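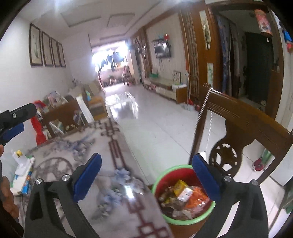 Figure 3. View from the tool carried in the right hand at the dining table of a participating home. The jaws are open, with the waste bin between the tips; part of the second tool is at the left.

4.2 House rules for recording in lived-in homes

When we began drafting the guidelines we had in mind something rather like a laboratory safety sheet, one page long and the same for everybody, and it took us only a couple of visits to see that a family dining room would need a good deal more thought than that. The homes in the Rultville and Tititz groups were lived in before we arrived and lived in after we left, and the rules in this section were written with that firmly in mind. We are grateful to Naima Kettani, who went through the first draft line by line and struck out everything that sounded as though the household were working for us.

The first rule is that the room stays as it is found. Operators may not clear a table, straighten a chair or empty a bin before recording, however kindly it is meant. In Figure 3 there is packaging at one end of the table, the bin already has wrappers and other refuse in it, and a beaded cord hangs over the back of the chair behind. All of these matter to anyone who later wants to train a tidying policy, and a cord of that kind is just the sort of thing a planner ought to meet early on. The one exception we allow is for anything that might hurt someone, and in that case the change is written on the visit sheet (see Appendix B) before the tools are switched on.

The second rule concerns what counts as waste. It sounds almost too simple to write down, but two of us, Vitalii Moroz and Marichka Hrynyshyn, labelled the same 68 clips separately and disagreed far more often about this than about grasp type or contact time. A packet on a table may be rubbish, or it may be somebody's lunch. We therefore ask the householder to say aloud, at the start of each session, which items may go in the bin, and the operator repeats the list back. Nothing outside the list is thrown away, even when it looks perfectly obvious. Items already inside the bin are left there and are never used as grasp targets, both for hygiene and out of ordinary good manners.

The third rule deals with the gap between the jaws. Operators using the Sirent tools are asked to bring them in open, to keep the rim of any container in view between the tips for at least 600 milliseconds before a release, and to move at an unhurried, conversational sort of pace. Earlier recordings, made under the Mak protocol, had no such pause, and Maksym Hutsuliak found that in 184 of the 1000 releases he checked the rim was hidden at the moment of letting go. We do not claim that the pause is the best possible length. It was the longest one our operators could keep to without grumbling, and a shorter one may well do.

The fourth rule is about privacy, and here we would rather be thought fussy. A wide lens at table height takes in a great deal of a home: pictures on the walls, shoes, laundry on a balcony, the doorway through to the next room. Householders are shown a sample view from their own room before they sign, and may ask for any wall or doorway to be masked. Hands may appear, but faces may not, and any clip with readable post or paperwork is held back until Ottilie Pfister has looked it over with the family.

Bright windows and glossy tabletops gave us some trouble as well. We decided against asking people to draw their curtains, and exposure is dealt with in Section 4.3.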